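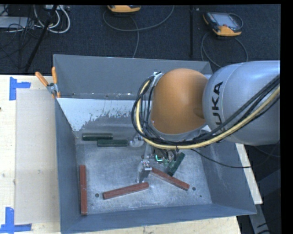

A scratched bin is a good bin. I have held this view since 1979, when I started in the stores at Moscombe, and I have yet to hear a decent argument against it.

Last May Kinga Gál sent round a note proposing that we replace every metal bin with visible wear. There are 222 of them. The case was mostly about how the place looks to visitors. Visitors come perhaps twice a year and spend most of that time in the canteen.

Scuffs on the walls and cloudy patches on the floor of a bin are what you get when parts go in and out of it. A dent that catches your knuckles is a fault, and so is a split seam. Those should go to Heikki Nieminen for repair the same day. Marks are only marks.

New bins also cost money we keep being told we haven't got. I would sooner see it spent on proper labels, as I lost most of Saturday morning looking for a box of 63 brackets that had been put away under the wrong number.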